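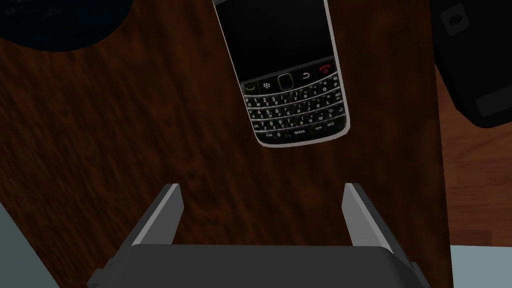 Working rules for simulated pick trials: gallery

Clellinbridge group, page last changed 26 February 2026

Berenice Jaramillo asked for the tabletop rules to be put somewhere people would look at them. The written version runs to 22 pages and most of it concerns file handling. What follows is the part that affects how a trial is set up, run and signed off, with a short note under each heading. The rules apply to simulated trials with a two-finger gripper. Trials on the real arm at Paninton have their own sheet and you need a signature before you start.

Where a rule has changed since October, the note says so.

Before the first run

Start with the fingers open. A trial that begins with the gripper part closed is recorded as a setup fault and left out of the results.

Name the target in writing. "The phone" will do if there is only one. If there are two alike, say which, by position on the table as seen from the robot's base.

Leave the other objects where the layout file puts them. Moving a neighbouring item to make a grasp easier changes the task, and the trial then needs a new layout number.

Objects may hang over the edge of the table if the layout says so. Check that they are at rest before you press start. Anything still sliding or rocking after 5 seconds goes back to the layout author.

Surfaces and light

Dark on dark is allowed. Takeshi Yokoyama wanted it banned on the grounds that it drags the scores down, and the answer was that kitchens and offices have dark tables too. Report these layouts in their own column.

Do not brighten a picture after the run. If a layout is too dim to work with, change the lamp setting in the file, save it under a new name and run the whole set again.

Wood grain, cloth and tile patterns come from the shared folder only. Home-made textures have caused trouble with scale, and a table with planks the width of a door is no use to anyone.

Approach

Come in slowly over the last stretch. The speed limit is in the Vumico settings file and should not be edited by hand. Changed in October: the limit now covers side approaches as well as those from above.

Keep the palm clear of the table. Contact between the palm and the tabletop ends the trial, even when the fingers already have hold of something.

A finger may brush the table once. A second touch is logged as a fault. Yoshinori Ueda has the log codes if yours look wrong.

Line up with the narrow side of a flat object. Phones, remote controls and wallets are often wider one way than the gripper can manage, and pushing down on top of them is not a grasp.

Screens, keys and buttons

Treat a screen as glass. The simulator will let you press on it as hard as you like, so the force cap has to be set in the task file. People forget this one more than any other.

Keys count as part of the body unless the task is about pressing them. Touching them on the way to a grasp is not a fault.

A model's screen may be dark or lit. Do not write "switched off" in the notes when all you know is that it is dark.

Holding and putting down

A lift counts when the object has been clear of the table for 2 seconds. Sadao Hattori's old script used a shorter time, and results made with it should not be mixed with newer ones.

Put down, then open. Opening early and letting the object fall the last bit is a drop, however small the gap.

If the object ends up touching something it was not touching before, say so in the notes. It need not be a fault, but whoever reads the results will want to know.

Records

Run 100 trials for each layout, and keep the failures. A set with runs taken out of it cannot be used in a report, even where the person who removed them had good grounds.

Save the camera view from the wrist for every trial. The overhead view is optional and takes up a lot of room on the Spanos drive, so ask first.

Say plainly that the pictures are simulated wherever they are shown outside the group. Put it in the caption. A line at the back of the slides is not enough.

Write the notes on the day. Initials are fine, and so are short notes, but "odd behaviour" on its own is sent back. Say what the gripper did and at which step.

Someone else signs off the set. Takumi Yagi and Yoshinori Ueda can both do it, and neither may sign for their own trials.

Still open

We have not settled what to do about objects only partly in view at the start. At present they may stay in the layout but may not be the target unless the task file allows for it. Berenice is collecting cases.

The rule on soft objects is being rewritten and has been taken down for now. Use the old wording if you must run them, and mark the set as provisional.

Corrections to Sadao Hattori, with the rule heading in the subject line.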